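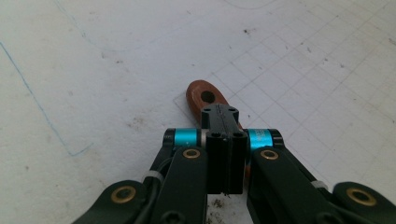
Small flat tab with a hole - does anyone know what it's off?

flalach_fan
Posts: 115
Posted 9:40 pm

Turned up while I was clearing my work table. Reddish brown going on copper orange, flat, rounded at one end with a round hole near it. Smooth, a bit shiny. I have thrown out two of these in my life and both times needed them within the week, so this one stays until somebody identifies it.

Kai Diekmann
Posts: 2796

Key tag. Next.

hosari63

With no number on it? Looks to me like a zipper pull. My old Hosari duffel had orange ones and shed them like a dog.

Kai Diekmann
Posts: 2796

A zipper pull needs a slot or a loop of cord. A round hole back from a round end is a tag. I've handled more of these than is healthy.

nong_kitchen

Is it metal or plastic? You say copper orange, which could mean a color or a plumbing bill.

flalach_fan
Posts: 115

Color. Doesn't feel cold, and a magnet ignores it, though I gather a magnet ignores copper too. My money's on plastic.

hosari63

Could be leather with a finish on it. Darker at the edges, see. Try a fingernail on the back.

flalach_fan
Posts: 115

Fingernail did nothing. My fingernail is worse off.

nong_kitchen

Color sample, then. Zorkedano used to send theirs out on a ring, 13 to a set, and the ring always broke. Did you ever order shelves from them?

flalach_fan
Posts: 115

...I did order shelves from them. Went with white.

Kai Diekmann
Posts: 2796

Still a tag. You could hang a key on it tonight and I'd be right by morning.

hosari63

By that logic a donut is a key tag.

flalach_fan
Posts: 115

It's going in the jar with the other stuff. Will check behind the shelves for the other 12.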